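Genji Tsuji
Wednesday, July 4, 2018

Notes on washing and storing black cotton so that it stays black. I do the laundry for a small theatre and most of what we own is black: masking, table covers, crew shirts. Thread.

1/ Dye loss in the wash is mostly abrasion. Surface fibres break, the broken ends stand up, and they scatter light. The cloth then looks grey even when a good share of the dye is still in it.

2/ So reduce the rubbing first. Turn garments inside out, close zips, and keep towels and denim out of the load. A half-full drum on a long cycle is worse than a fuller one on a short cycle. 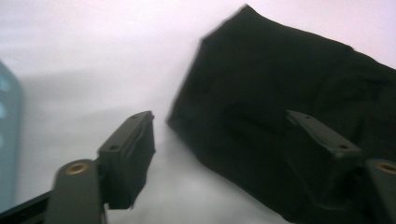
3/ Temperature. I wash at 30 unless there is greasepaint on it, in which case 40. Our older machine overshoots, so check yours with a probe thermometer before you trust the dial.

4/ Detergent. Avoid anything with bleach or optical brighteners. Brighteners put a bluish cast on black under the lamps we use. Liquid over powder in hard water, as undissolved powder leaves pale streaks along the creases.

5/ Spin speed. High spin sets hard creases, and the ridge of each crease is where wear shows first. We dropped ours to 800 and extended the line drying by an evening.

6/ Line drying is done indoors or in shade. I had two table covers from the same bolt, one dried by a south window and one in the corridor. By April the window one had gone brown along the fold.

7/ A warning on that: many cheap blacks are a mix of dyes and they do not fade at the same rate. The remainder can read as green, brown or purple. Two lengths that match in the shop may not match after 24 washes.
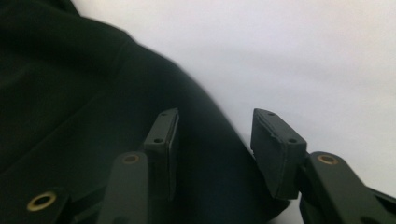
Rehema Nzioka replied that vinegar in the first wash fixes the dye and that she has done it for years with no trouble.

8/ On vinegar, as Rehema raises it. Most cotton blacks are reactive or sulphur dyes, and household vinegar does not fix either. It may help rinse out detergent residue, which dulls the surface, and I suspect that accounts for the improvement people report.

9/ Redyeing. Worth doing on plain cotton, pointless on polyester with a kitchen dye. Weigh the cloth dry. The sewing thread is often polyester and will stay its old colour, so expect visible seams.

10/ Storage. Roll large pieces on a tube if you have the space. If you must fold, change the fold lines each time. Keep a dated swatch from every bolt in an envelope, in the dark, and compare it with the working cloth once a season.

11/ Wool serge is a separate subject. It does not go in the machine at all. I will write that up when the summer hire stock comes back.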